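Lomeck 400 Overbed Table

The Lomeck 400 is an overbed table for hospital wards, recovery rooms and long-term care. It rolls under most adult beds and over the arms of a standard patient chair. Ramard supplies it fully assembled.

Height is set with one lever on the front edge, and the lever can be reached from the bed. The top lifts without squeezing the lever, so a bed raised by mistake will push the table up before it tips it. All 3 inches of the casters are covered to keep lint and hair out of the axles. Two of the four casters lock.

The top has a raised lip on three sides and takes the wipes and sprays most hospitals already use. Do not soak it, and do not use abrasive pads.

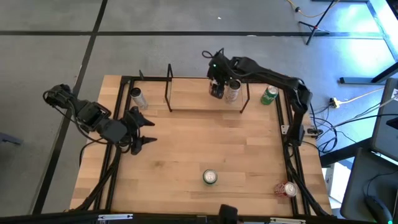 Can the table be used with a low bed?

Only with the low base, order code Skorna 18. The regular base needs more clearance than most low beds leave when they are all the way down.

Options
Skorna low base
Kushnir side drawer, left or right
Tablet rest
Replacement casters, set of four

The Kushnir drawer can be fitted later by your own maintenance staff – it uses the holes already under the top. The low base has to be chosen when you order.

The 400 replaces the Lomeck 800. Drawers and tablet rests from the 800 fit the new table, but casters do not.

Orders placed by noon on Wednesday ship the same week. For ward quantities or a loan table to try, ask for Valeriano Barroso in hospital sales.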